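Speaker notes: How to Get Through a Family Move Without Losing the Good Scissors

Evening talk, Joranmont Public Library, community room

OK, start slow. Wait for the coffee people to sit down. Say hi, say my name, say thanks to Gholamreza Parsa for setting this up and for lending me the clicker, which I will try not to walk off with again.

Open with the scissors story. When we moved from Dundier to Joranmont, I packed the scissors first. I was so proud of myself! I had a clean kitchen drawer before breakfast and a box labeled KITCHEN MISC, taped shut like it was going to the moon. Then I needed to cut the tape for the second box. I ended up using a bread knife, and then I packed the bread knife. (Pause here. Somebody usually groans.)

So that's the level of expertise you're getting tonight. I'm not a professional mover. I've moved house 13 times, a few of those with kids and one of those with a piano, and I've done most of the dumb things at least twice.

Ask the room: who's moving this year? Who just moved? Who's here because their spouse made them come? Let people laugh, then get going.

First real point: the date. Everybody plans backward from moving day, and I think you should plan backward from a date 20 days before it. That's the day your house stops being a normal house. Before that you can still cook and find your socks. After that, you're camping. If you know it's coming, you can eat down the freezer, cancel the stuff that needs canceling, and tell the kids' friends' parents that no, we can't host the sleepover, sorry, there's a wardrobe in the hallway.

Do the freezer bit if they're a lively group. Fish sticks, peas and half a birthday cake, all in one dinner. My youngest still asks for it.

Second point, and I'll spend longer on this one: boxes. Get small ones. I know the big ones look efficient. They look wonderful flat in the store. Then you fill one with books and you can't get it off the floor, and your brother-in-law can't either, and now it lives in the study until somebody buys the house. Books go in small boxes. Blankets, pillows and stuffed animals go in big ones. If you remember one thing from tonight, make it that.

Labels. Write on the side, never just the top, because boxes get stacked. Put the room it's going TO, not the room it came from. Our old place had a den and the new one didn't, so we had a whole pile of boxes marked DEN sitting in the entryway for most of May while we argued about what a den even was.

Then there's the "open first" box. Mine has toilet paper, a shower curtain, phone chargers, a lamp, paper plates, the coffee maker, coffee (I forgot the coffee once – never again), a screwdriver, and scissors. The scissors go in LAST, and the box rides in the car with you. Hold up the scissors. Put them back down before I start waving them around. 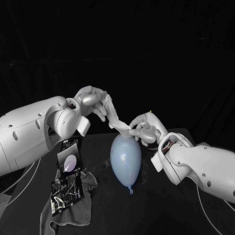 Third point is kids. Kids hear "we're moving" and what they want to know is whether their bed is coming. So tell them about the bed. Tell them early and tell them again. Mine wanted to know if the new house would have the same light switches, which I hadn't thought about at all, and it turned into a very serious conversation over pancakes.

Give each kid one box that's completely theirs. They pack it, they decorate it, you don't look inside. You'll want to look inside. Don't! One of ours moved an entire box of gravel from Dundier and it was the first thing unpacked. The gravel is on a windowsill now. It's fine, I dust it.

If you can swing it, set up the kids' rooms first, beds and all, before you touch the living room. Adults can sit on boxes and eat pizza. Kids who can't find their bed at eight at night are a different matter, and you'll pay for it the whole next day.

Pets, quickly. Cats go in a closed bathroom with a sign on the door. Make the sign huge. Dogs go to a friend's. Goldfish – ask me afterward, it's a long story and one person in this room has already heard it too many times.

Check the clock here. If I'm running late, skip the piano. If I'm on time, do the piano.

Piano: hire people. That's the whole piece of advice. We tried it ourselves with two dollies and a ramp that came off a garden shed. It got as far as the front step and sat there overnight under a tarp while it rained. The tuner came out, played one chord, and looked at me the way my mother used to look at my report cards. Hire people.

Fourth point is the stuff you don't want to move. Be a little ruthless, but be kind to yourself too. I used to tell audiences to get rid of half of everything, and a woman came up afterward nearly in tears over her husband's fishing jackets. I don't say that anymore. What I say now is pick one category that's easy for you. For me it's mugs. For you it might be extension cords, or towels, or the plastic tubs that lost their lids. Clear that one thing out completely and you'll feel so much lighter that the next one comes easier. The fishing jackets can come with you. There's room.

And please don't leave it for the garage at the new place. I had a box from our apartment in Itevetti that went through four houses without being opened. When I finally cut the tape, it was cables for a printer we'd given away, plus a very nice gravy boat. So I can't even tell you it was all junk.

Fifth point, neighbors. Knock on doors at the new place in the first week, while you still look like a mess and have an excuse. Ask which day the trash goes out. It's a great question – everyone knows the answer and everyone has an opinion about it. We learned about the trash, the low water pressure, the good bakery and the owl all in one conversation on a driveway. And say goodbye to the old neighbors properly, too. Bring them the houseplants you can't fit in the car.

Slow down for this bit. The part I wasn't ready for was how sad I'd be in a house I liked. I had the kitchen I'd wanted for years, and I stood in it and cried because I didn't know which cabinet the glasses were in. It passed. It took me longer than it took the kids, and that's pretty common from what people tell me after these talks. Make one meal you always make. Put one picture up on the first night, even if it's crooked. Ours was still crooked at Thanksgiving.

Handouts are on the table by the door. There's the checklist, the label sheet, and the phone list for utilities. Remind them the utility list is only for Joranmont. Somebody took it home to Qin last time and called me, very puzzled, about the water company.

Questions. If it's quiet, start with the one I always get, which is how much to tip the movers. Cold drinks, lunch, and cash in an envelope for each person, handed over yourself. After that they'll usually take off on their own.

Give the clicker back to Gholamreza. Get the scissors off the podium.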